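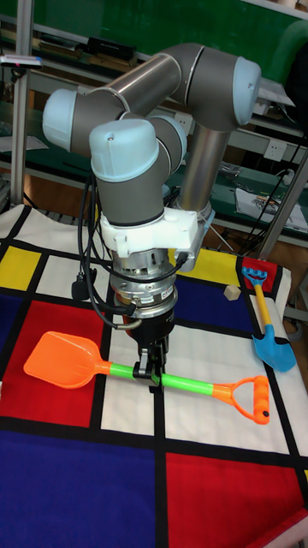 Shovel week, day whatever

Quick one, it's late and I have to give the shop key back by ten.

So the toy shovels. The plan was to get the arm picking up beach toys by the handle and dropping them in a bin. Easy shape, I thought. A tube! Two fingers, one tube, done. Spent most of the evening on it.

Problem one was where to grab. Close to the scoop and the handle end sags. Close to the D grip and the scoop end droops, and way worse. Middle of the green handle is good, so that's what I taught it, fingers straight down, shovel lying crosswise. It clamps, fine. But plastic on black metal plates, no padding, and the handle is shiny as anything. Pick it up and the whole thing slowly rolls in the fingers. Scoop ends up facing the floor. Every time.

Tried more force. Don't. The tube flexes and you can hear it.

Tried a rubber band on each finger. Better, lasted 14 picks and then one band walked off the end. Oddur Nørgaard says to cut up a bike inner tube and glue it on, which ok, probably right, but I don't have an inner tube and the bike place was closed.

Numbers from tonight, before I forget:

17 tries with bare fingers, 2 that made it to the bin without rolling
force at 70 percent is where the handle starts complaining

Cables. I still hate the cables. They loop down the left side of the wrist and there's a loose plug end that hangs down near the mat. When joint six goes past a certain angle it drags. Zip ties tomorow. Wing-yan has the good velcro ones, need to ask her before she leaves for the week.

The mat stays, by the way. Wing-yan Yu hates it, says it's like working on top of a museum poster. I like it. Big blocks of red and blue and yellow with thick black lines, so when I say "scoop on the red, grip on the white" everybody puts the shovel back in the same place. No tape, no measuring.

Second shovel is the smaller one, yellow handle, blue scoop, blue rake thing on the other end. Haven't taught that one at all. It's been lying over in the corner at a slant and I think the slant is where it gets hard, the wrist has to turn and then see above re: cables.

Also the small wood cube. Picks up perfectly. Boring. Keeping it out as a sanity check for when I think the gripper is broken and it's really just me.

To do:
inner tube
zip ties / velcro
reteach the drop point, its a bit high and the shovel bounces
try the yellow one straight before trying it crooked

Ok, key.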